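## Managing the thread tail before the first throw

Pull the suture through until the free tail is short enough to control, then stop. At Brindurton we cut practice thread to 8 cm for interrupted stitches; longer pieces foul the wrist.

Keep the left jaws above the incision and let the slack hang clear of the right instrument - a thread caught in the wrist will fray.

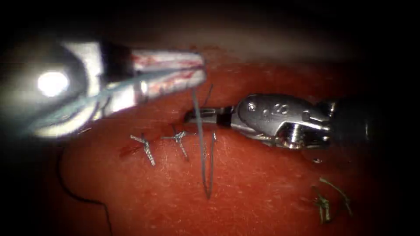
*Slack thread in a narrow V, right jaw tip at the incision.*

1. Rest the right tip lightly on the tissue.
2. Wrap the long end around it 2 times.
3. Grasp the tail and draw both ends flat, in opposite directions.
4. Repeat with a single wrap, reversed.

Trim the ends evenly. Rami Kassab's notes on running stitches are filed under Drument.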